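Fixed head camera or wrist camera for reading and working a control cabinet?

Asked by dmoreno_lab, 28 August 2019

We have a two-arm robot that has to check and operate the front of a mock electrical cabinet. The jobs are reading lamp states, reading a digital meter, pushing flush buttons and turning selector switches. I am comparing two camera setups and two sets of fingers before we order the rest of the parts.

Camera setup A is a single color camera at the head, looking straight at the doors from some 900 mm. Setup B adds a small Clornberg camera on the wrist. For fingers I have the Hamlow parallel gripper with flat rubber pads, and a loaner Pfeiffer gripper with narrow V-shaped tips. The arms run on a Grirketti controller and I would like to keep that.

Lamp color mostly works from the head. The green lamp on the left door is the exception. Its center comes out nearly white, and my color check calls it white or cyan. The labels under the lamps can't be read at all from there.
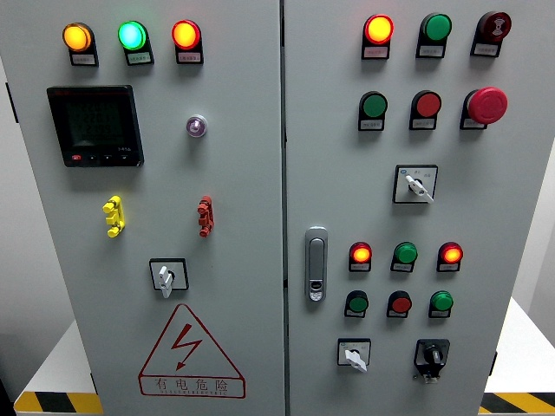
Head camera view, both doors closed.

The flat pads push the buttons fine but slip on the white selector levers. The V tips hold the levers but tend to land off center on the flush buttons. Is a wrist camera worth the extra cabling, and would you pick one set of fingers or swap between them?

Seung-woo Ham

I would get the wrist camera, but first fix the exposure on the head camera. If it is on auto, the exposure is set by all that light gray door and the lit lamps blow out. Lock it and bring it down until the center of the green lamp shows green. The doors will look dark. For lamp states that doesn't matter.

Also don't classify on the center of the lens. Sample a ring near the outside edge of each lamp, where the color survives. You have unlit green lamps on the right door, so record values from those too and use them as your "off" reference. A red lamp that is on and a red button next to it can look closer than you would expect, so tie each reading to a known position on the door and don't search by color alone.

For the labels and the meter you need the wrist camera. I ran a similar comparison last year and the head camera never gave me usable digits on a dark LCD. Come in at a slight angle so you don't get your own reflection in the meter window.

On fingers, I would keep the V tips and close them fully for the buttons, then push with the closed end. Most of your off-center error is probably hand-eye calibration. Check it at the cabinet distance with at least 9 poses. When I moved from 6 poses to 9 my error at the fingertip dropped below 2 mm, and the buttons stopped being a problem.

panelguy

Flat pads. Put thicker rubber on them. Swapping tools is a pain.

kt_controls

I disagree with the flat pads for selectors. You can get them to grip a lever, but you are then relying on squeeze force to turn it, and if the wrist axis is not lined up with the switch axis the arm drags the handle sideways. Whichever fingers you use, turn on force limits in the controller before you try the levers. I don't know the Grirketti well enough to say where that setting is.

One more thing to test is the mushroom-head stop on the right door. It sticks out farther than anything else there, and it is in the same row as the two flush buttons. Approach those buttons straight on, with the open fingers held vertical, and put a keep-out volume over the stop. I had a wide gripper body catch one like that while the fingertip was exactly where it should have been.

dmoreno_lab

Locked the exposure and the green lamp now reads as green. Ring sampling is in as well. I'm ordering the wrist camera and will redo the calibration with the V tips before deciding on the fingers.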